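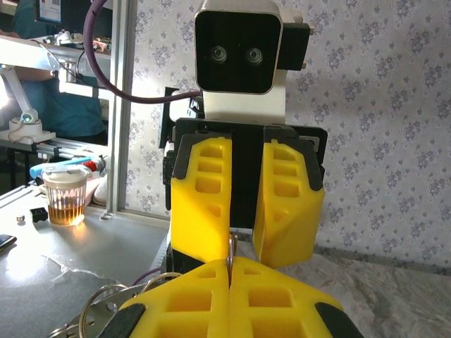 7/6/25 更新。在Emdale租老房子快半年了，把退租、换锁、贴墙纸这几件事记一下，给同样租老房子的人参考。

1/
房子是一月签的，两室，朝北。合同写明墙面可以改，退租时恢复原样或者由房东书面确认保留。我选了第二种，让房东在附件上签了字。口头答应的不要当数。

2/
入住第一件事是换锁芯。量好门厚和锁芯长度再去买，老门的尺寸跟现在的常见规格对不上。我在Lacson五金店配的，锁芯加三把钥匙一共541，工钱另算。旧锁芯留着，搬走时装回去。

3/
钥匙分开放。大门、信箱、地下室各用一个圈，不要全串在一起。备用的那把放在家人那里，不要压在门垫下面。圈太松的直接换掉，我以前丢过一次信箱钥匙，补办等了八天。 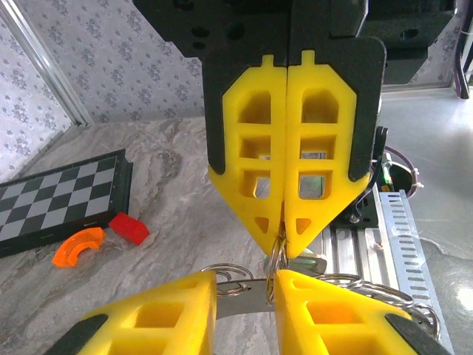 金属钥匙圈，夹在两个黄色尖头之间。

4/
墙纸花的时间最长。旧纸有两层，底下那层是Grotano的老款，背面还印着字。先用温水刷湿，等二十分钟再铲。干铲会带下墙皮，我的卧室有一块就是这么坏的，补腻子又多用了两天。

5/
新纸加胶和基膜，总共1128。比原来预算多出400，多在损耗上。花型大的纸对花时浪费多，买之前问清楚对花距离，同一批号一次买够。
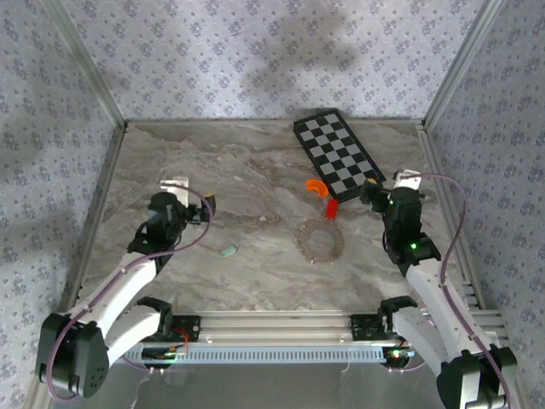
6/
小房间选墙纸，我的经验是花小一点、底色浅一点。大花在样册上好看，贴满一面墙就显得挤。图里三面都是白底紫灰小碎花，跟我书房最后定的差不多，三面全贴也不压人。桌面是浅灰带米色和棕色的大理石纹，花纹走向乱，配碎花我觉得稍微多了，自己家里会换成纯色桌面。

7/
有人问胶。我用的是Brustudard的糯米胶，按说明兑水，没有自己加别的东西。贴完关窗，第二天再通风。接缝翘了两处，用小滚轮补了胶，目前没有再翘。

8/
下一步是厨房的柜门，合页松了四个。房东说换的话费用各出一半，等他书面回复再动手。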